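Donnerstag, 16. April

Der Karton von Viline ist endlich da! 42 Tage Lieferzeit, ich hatte das Ding innerlich schon abgeschrieben. Bestellt habe ich das Greifer-Set, also die Handgreifer in Schwarz, mit den zwei parallelen Backen, dazu den Zugang zu Polix für die Auswertung. 884 Euro alles zusammen. Ich schreibe die Zahl einmal hin und dann reden wir nicht mehr davon.

Zum Produkt, solange ich es frisch im Kopf habe: Das Zusammenbauen ging flott, nur eine Schraube wollte partout nicht greifen (zweimal raus, zweimal rein, dann ging es). Die Anleitung stammt noch vom August und zeigt eine ältere Halterung, da muss man ein bisschen raten. Die Griffe liegen gut in der Hand, für meinen Geschmack ein Stück zu kopflastig. Nach einer halben Stunde merke ich es im Handgelenk.

Und dann habe ich natürlich sofort losgelegt, mit Schachteln, Beuteln, Socken, allem, was herumlag. Socken sind kinderleicht! Schachteln auch, solange der Deckel nicht klemmt. Bei dünnem Plastik wird es fummelig -- man drückt zu und weiß nie so recht, ob man nun eine Lage erwischt hat oder drei. Beim Set von Stollton, das ich letztes Jahr ausgeliehen hatte, waren die Backen viel schwammiger, da bin ich an Tüten regelmäßig verzweifelt. Heute Nachmittag dann auf dem Bett die grüne Schachtel und die lange durchsichtige Tüte, zusammengerollt und vorne zwischen die Backen geklemmt. 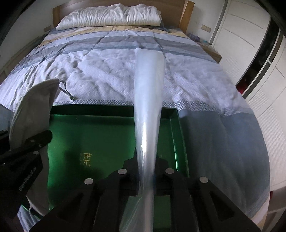
Polix will 120 Durchgänge, bevor es überhaupt eine Auswertung ausspuckt, und davon bin ich noch meilenweit weg. Die App selbst ist hübsch, aber die Übersetzung! «Bitte Finger entladen» stand da vorhin, ich habe eine Weile gerätselt. Morgen schreibe ich dem Support, auch wegen der Halterung. Und ich will nachfragen, ob es die weicheren Backen einzeln gibt, im Shop finde ich sie nur im großen Paket.

Behalten oder zurückschicken? Im Moment behalten. Jetzt aber erst mal das Bett freiräumen, ich bin hundemüde.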